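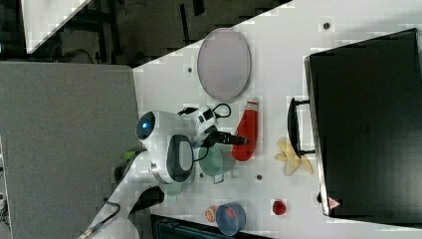 The Water at Clundmont

Mercy Obura did not believe in the spring, and she said so before she had her coat off.

"You don't have to believe in it," her aunt said. "You only have to drive me up there."

It was September and the road to Clundmont had been resurfaced, which Mercy took as a bad sign. In all the years she had known the place, the county had never fixed anything up there unless somebody was about to make money. There was a new sign at the turnoff. KIMARO SPRING, it said, and under that, in smaller letters, RESTORES.

"Restores what?" said Mercy.

"Don't start."

Her aunt, Mercy Owino, had given her the name and seemed to feel that this allowed her to finish the niece's sentences. She was 80 and her knees hurt. She had read a booklet. The booklet said that 1,941 people had been helped by the water, and Mercy had spent most of the drive wondering who had stood at the gate writing it down, and whether they had phoned everyone a year later, and what they had done about the ones who didn't pick up.

"It doesn't say cured," her aunt said. "It says helped."

"I noticed that."

The parking lot cost four dollars. A young man in a green vest took the money and told them his name was Dimas and that they had picked a wonderful morning for it. He had a limp. Mercy looked at the limp, and then at her aunt, who was looking hard at the trees.

The spring itself came out of a pipe. She had expected rocks, at least, or moss. There was a line of people holding jugs, and a bench, and on the bench sat Josphat Mwaipopo, who had taught her algebra and who she had thought was dead.

"Little Obura," he said. "You've come to laugh at us."

"I've come to drive."

"Same water as my kitchen tap, you know. Idrisa Laizer had it tested when he bought the land. Same hill, same everything." He lifted a full jug onto his lap. "He told me himself. He thought it was funny."

"Then why are you here?"

He thought it over. He had always been slow to answer and she remembered hating it, the whole class waiting while he rubbed his chin with chalk on his fingers.

"My tap's at home," he said.

It was a poor answer and she would have marked it down. She went and stood with her aunt, who had reached the pipe and was drinking out of her hands like a child, with water running down inside her sleeves.

"Well?" said Mercy.

"Cold."

"And the knees?"

"Give it a minute, for heaven's sake."

They gave it a minute. A woman behind them said hers had taken two weeks, and that you had to keep the jug out of the sun. Somebody else said no, the sun was good for it. Mercy opened her mouth and her aunt stepped on her foot.

On the way back to the car they walked slowly – no slower than before, but no faster either. Mr. Mwaipopo came with them, since it was downhill, and he and her aunt got talking about a dance hall in Erneck that had burned down before Mercy was born. He said the band had been terrible. Her aunt said he had only thought so because he couldn't dance. By the gate she had hold of his arm, and she took the three steps down to the lot without stopping at any of them.

Mercy saw it. She told herself that the steps were low and there was a rail. She told herself a few other things, too, while she hunted for the keys.

"You see?" said her aunt, through the car window, to no one in particular.

"I see you owe me four dollars," said Mercy, and started the engine.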